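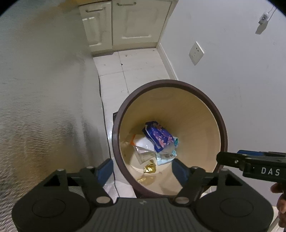

Empty the bin before it's full. That's my whole position and I'm going to take the next few hundred words to defend it, typing fast, lunch is on. Small bins especially. The kitchen kind that gets shoved in a gap by the wall and forgotten till something sticks out the top. Look at what goes in one: a shiny wrapper with pink flowers on it, a bit of clear plastic, a twist of gold foil. Weighs nothing. Takes up no room at all if you squash it, and everyone assumes that's a reason to leave it another week. I say take it out. Take it out while it's four or five bits of crackly nothing at the bottom and you can still see the sides.

I know the argument against. My own household makes it, loudly. Wasteful. You use more bags. You walk to the cans for a handful of candy paper, what is wrong with you. Fine. So don't use a bag! Dry trash doesn't need one. Wrappers, receipts, the cardboard sleeve from the crackers, none of it drips. Tip it straight into the big can, back in the gap, done. I went bagless in the small bin last June and haven't missed the bags once. The roll under the sink is the same roll.

Wet stuff is another matter and I'm not going near it today. Wet stuff goes in the lidded one, and that's a different fight.

What bothers me about a full bin is the way it changes people. A bin with room in it gets used. A bin that's full gets balanced on. Yogurt lid laid flat on top, very gently, like a roof tile. Then a tea box leaned against the wall next to it because technically it's touching the bin. Then somebody presses the whole pile down with the flat of their hand, and now it's a brick and won't come out when you tip it, you have to bang the bottom. Every house I've lived in did this. My current one did it for years with a swing top bin, a Foken, which is a worse design than no bin at all in my opinion. You can't see in. That's supposed to be the selling point. Nice clean lid, nothing to look at. So it fills up in secret and the first you know about it is the flap doesn't swing.

Open top. Always. If the sight of your own trash bothers you that's useful information, go empty it.

And round, while I'm here. Square bins are sold on fitting in corners, and they do, and then they grow their own corners on the inside where the foil goes to live. I had a square Rieger in the hall and there was a raisin box wedged in the bottom that outlasted two phones. Round one, wider at the top, everything slides. Wipe it once around with a cloth. No corners, no toothbrush.

Size is where people go most wrong. They buy big because big means fewer trips. The Zovgate catalog that came in April has one that holds 30 liters, for a kitchen, for dry trash, and a customer quoted next to it who's thrilled she only empties it twice a month. Twice a month! That's a storage unit. I don't want to store it. I ate the candy, I'm done with the wrapper, we have no further business.

Mine cost me $5.13 less than the cheapest one in there, on sale, and it's about as fancy as a flowerpot. Fits the gap, that was the only thing I measured.

OK the money part, I got into this with a neighbor over the fence (we're all spending a lot of time at the fence lately). She says the packaging is the problem and the bin is just where you notice it. And yes. I agree with her more than I let on. Everything comes wrapped, then the wrapped things come in a wrapped box. A bag of Ciker caramels is a bag and then every caramel has its own little outfit. If I was running things it'd be different. But I'm not, and meanwhile it's my floor. I'd also say, and did say, that she might never have noticed if her bin had a lid. You empty a small open one every day or two and you get to know exactly what you buy. I quit two kinds of snack bar that way. Not out of virtue, I was just sick of meeting them.

Also the whole house is home right now, all day, so it fills faster. What used to be a Sunday-ish job is a daily job. People are talking about it like it's one more burden and maybe in a house with small kids it is. For us it takes less time than the kettle does. Pick it up by the rim, out the back door, tip, knock it once on the side of the can, back. If it's raining I wait. I'm not a fanatic.

One more and then I have to go stir. Do not put a second bin next to the first "for overflow". I've seen this done by inteligent adults. There's no such thing as overflow, there's a bin that needed emptying yesterday and now there's two.

Comments are open, swing top people be nice.

Posted 2 May 2020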